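Bridging from Sturetti to Drirdale, is the wait worth it?
Board: Wallets, Bridges and Swaps

tealkettle wrote:
Hello all, hope everyone is keeping warm. I have 300 Nirneo sitting on the Sturetti chain and I'd like to get them over to Drirdale before the staking window opens in December. My wallet offers two ways of doing it, the built-in bridge or a swap through Zou, and I have read both help pages twice and come away more muddled each time. Has anybody here done it lately, and which would you pick if you were a careful sort of person with a small balance?

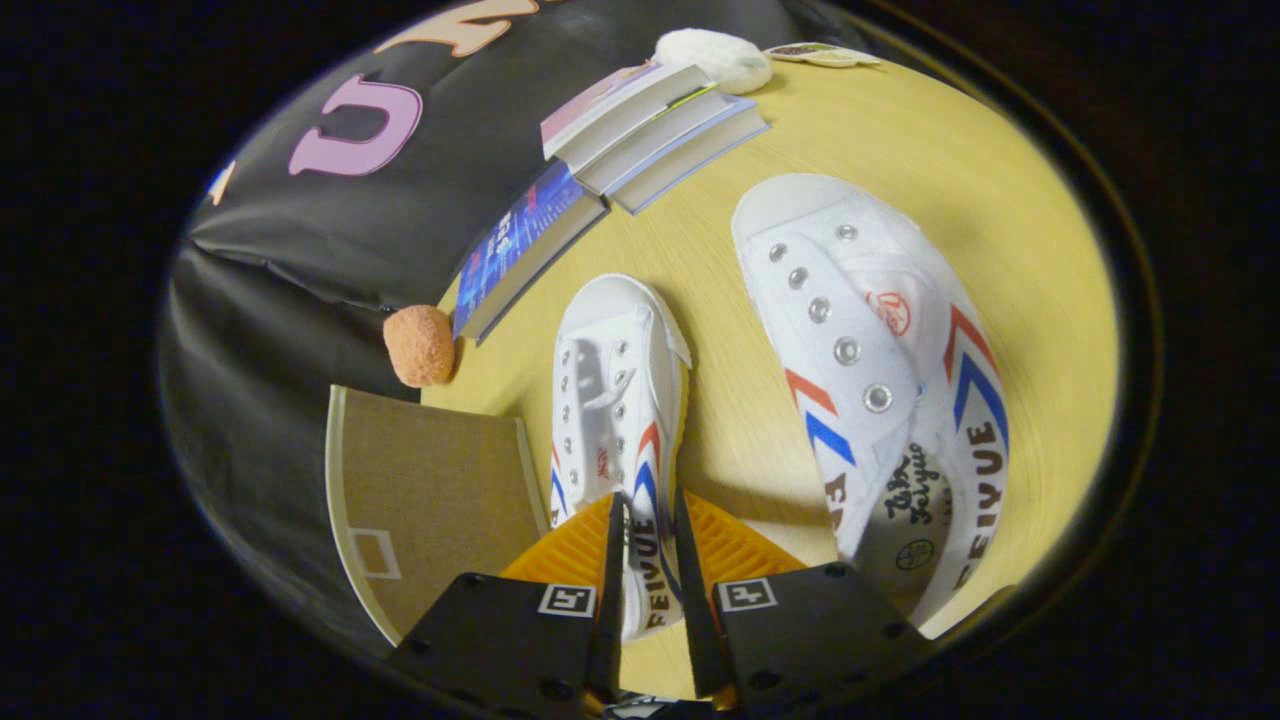

My main worry is the wrapped token part. As I understand it the bridge locks my coins on one side and gives me a stand-in on the other, and I want to be sure I'm holding the right stand-in, as there seem to be a couple with nearly the same name. It's a bit like those two white canvas sneakers, one small and one larger, same style, and you'd be pretty sorry if you walked out of the store with the wrong box. How do you all check?

oldmossbank wrote:
Welcome! I moved 1,000 over last month with the built-in bridge and it was fine, if slow. Copy the contract address from the Drirdale docs and paste it into your wallet yourself. Please don't search by name, I beg you. And send a tiny amount first, even though you pay the fee twice. I did, and slept better for it.

pixelbarley wrote:
I'm going to disagree a little with my friend oldmossbank (hi!). For a balance this size two bridge fees is silly. Zou does it in one go and you get the native coin at the far end, no stand-in to fret over. Took me 358 seconds, and yes, I timed it.

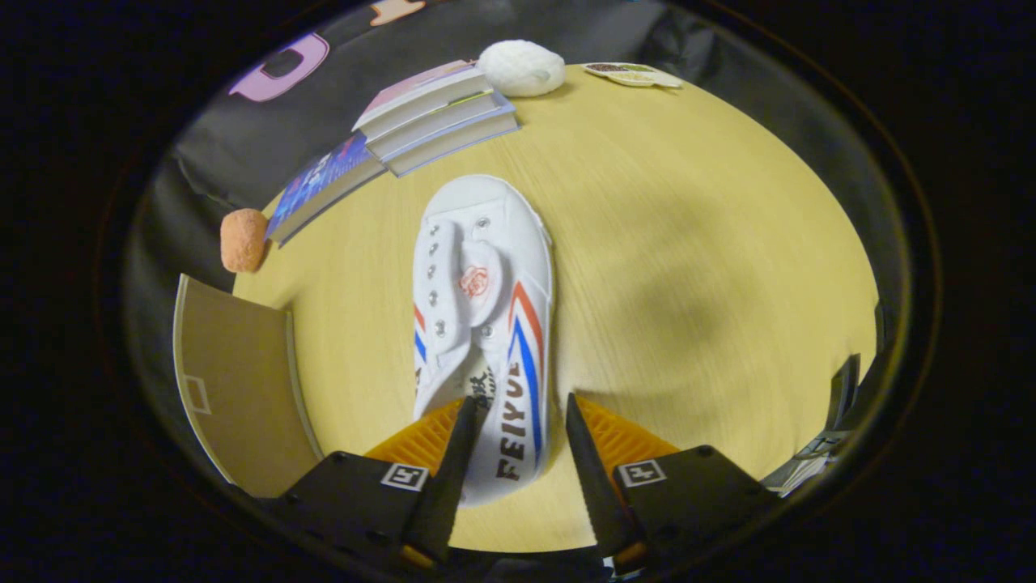
oldmossbank wrote:
Fair point on the fees, but with Zou you're at the mercy of whatever liquidity is there that evening, and I've seen the price slip badly. As for telling tokens apart, a name and a logo can be copied by anybody with a spare afternoon. With a shoe I'd be happy enough to see the red rose on the tongue and FEIYUE down by the heel and call it settled, but a token needs its address checked, every character of it.

pixelbarley wrote:
No argument on the address! I still say set your slippage limit low and let the swap fail if it wants to. You can always try again in the morning with your coffee.

tealkettle wrote:
You're both so kind, thank you. I think I'll send a small test over the bridge tonight and then decide about the rest. One more thing, do I need some of the Drirdale coin waiting over there to pay for moving anything afterward? The help page mentions it in passing and then wanders off.

oldmossbank wrote:
You do, yes. Just a little. I forgot the first time and had to ask my sister to send me some. 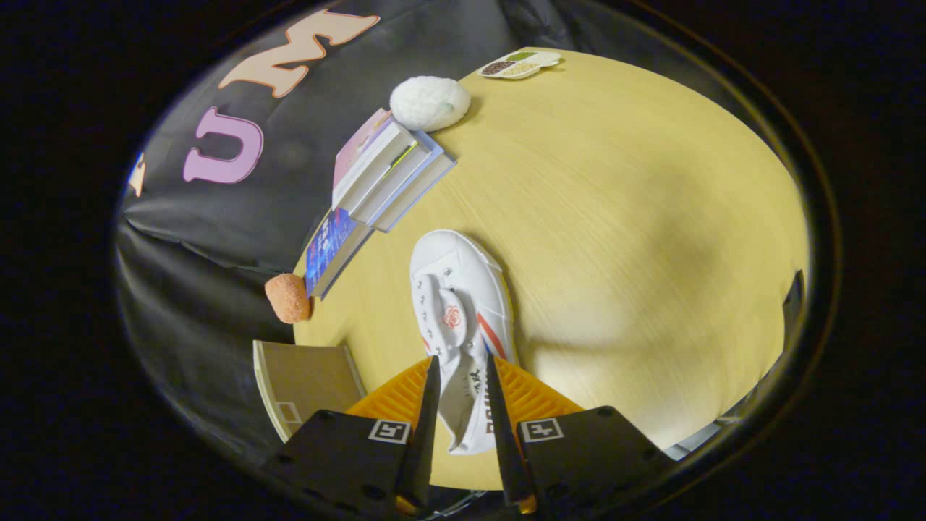

Similar threads
Nirneo not showing in wallet after bridge
Zou swap stuck on pending
Staking on Drirdale with less than 1,000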